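Notebook, dining room fit-out, Grunden house
December, started 9:40 a.m.

Picking up from the last entry. The two folding tables are in the room and open. Both came from Droltberg on the same order, with the marble-pattern top and the red edge. I had asked for plain gray and they had none, so we took these. The pattern is busy but it hides crumbs and fingerprints better than the plain ones at the Mosoti place did.

Job for this morning: decide how much table one person gets, and whether the cheap tableware is good enough to buy for the whole house. Fondow wants the order by the end of the month and I don't want to send it twice.

Checked the legs first. Opened and closed each table 5 times. The second one is stiffer at the pivot and wants a drop of oil. Pushed down on the corners with a flat hand, then leaned on the front edge. A little sway side to side, none front to back. Fine for eating at. I would not put the sewing machine on it.

Allowance per person on the Mosoti job was 542 mm along the edge, which people said was tight at the elbows. I want to try something wider here even if it means fewer seats. Table height is fine with the folding chairs, not so good with the stools.

Set one place to look at it: cup on the left, bowl in the middle, spoon and fork on the right, handles toward the sitter. Kept everything near the front edge, where people put things anyway. 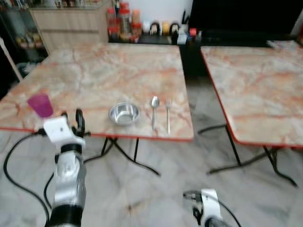 Which side should the cup go on?
Most guides put it on the right, above the cutlery, but on a narrow table the left is fine as long as every place is set the same way and neighbors don't reach for the wrong one.

Notes on the pieces themselves.

Cup: plastic, light, wider at the rim than at the foot. It stacks, but the stack sticks when the cups go away damp. Dry them fully or stand them on the rack overnight. Capacity to the brim is 486 ml by the kitchen scale, more than anyone needs at a meal. A smaller one would tip less. Ask Droltberg if the same cup comes in the next size down.

Bowl: stainless, shallow. Good for rice and stew, poor for thin soup, which slops when you carry it. It slides a bit on the glossy top if you push a spoon against the side. Tried a damp cloth under it and that stopped it, but I'm not laying damp cloths at every meal. Cork mats maybe, or just live with it.

Spoon and fork: ordinary stainless, no complaints. The fork is slightly light in the handle. Left out knives on purpose for now, the menu at Grunden hardly calls for them. Revisit if that changes.

Cleared the rest away after that and kept the bowl for the sliding test. Had it further in from the edge to see how it felt to reach for as a shared dish. Comfortable from a chair. A deeper serving bowl would be easier to see into from across the table.
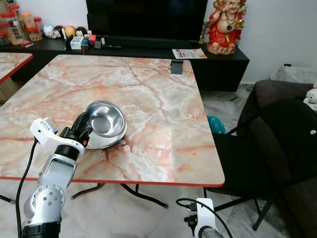 Bowl on the marble-pattern table, TV cabinet behind.

The TV is going to be a problem at mealtimes whichever way the chairs face. The cabinet is long and I'd rather not move it, and the red-robed figure on top stays where it is. Easiest thing is to seat people along the sides and leave the end nearest the cabinet free. That also keeps a way through for whoever is carrying dishes. I want 800 mm clear there and will tape it on the floor before the chairs go in.

Glare: the tops are shiny and pick up the light. Not bad for eating, annoying for reading or homework. A cloth would fix it but then the cloth needs washing. Leaving it for now.

Cleaning: wiped a test patch with dish soap and water, then a dry cloth. No streaks. Vinegar mix left a dull smear that needed a second wipe, so dish soap it is. Keep water off the red edge trim where it meets the top – on the old Mosoti tables that was where the lifting started.

To do
Oil the pivot on the second table
Ask Droltberg about smaller cups
Price cork mats
Tape the walkway and try it with a full tray
Send Fondow the bowl and cutlery count once the seating is settled

Stopped at 11:15. Tables left standing so the tape can go down after lunch.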